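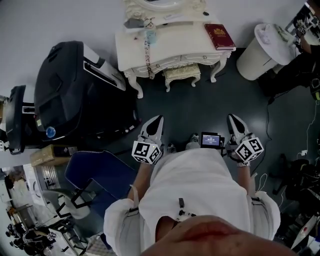 Vol. 7, Page 2

Supper Club > Meetings > Minutes

Minutes, October meeting

We got going at 7:10, once everyone had a plate. I'm taking the notes again, so blame me for the spelling.

Last month's minutes were passed with one fix: the squash soup was Bonen's recipe, and I had it down as ours. Sorry!

Money. We have $744 in the account after paying for the September dinner. I asked to set aside $300 for the guest chef night and that passed with no votes against. Ponico wants a $300 deposit to hold their dining room, so that money is spoken for already -- the food will have to come out of ticket sales.

Guest chef night. We talked about this for ages (my fault, I kept bringing up dessert). Urkska has offered to cook five courses with a fish main, and we said yes to that. There was a long back-and-forth over whether the first course should be raw scallops or something warm. Warm won by 2 votes. I still think the scallops would have been great, and I'd like that written down, so I'm writing it down.

Cook-off. Bonen and Räsänen both want in this year, which is terrific news. Same rules as before: one secret ingredient, one hour on the clock, and nothing made ahead except stock. I asked if bread dough counts as made ahead. It does. We'll judge on taste first and looks second, and the scorecards are getting a bigger box for comments because people kept writing on the back.

Knives. Please label yours. We have a nice paring knife from the last dinner that still needs to go home.

Other stuff. Räsänen can get us smoked trout at cost if we order by noon the day before. Somebody asked for a vegetarian main in November and I said I'd bring two ideas, probably a mushroom pie and a bean thing with lots of garlic -- send me better ones if you have them.

We wrapped up at 8:45 and finished off the plum cake.

Last updated: October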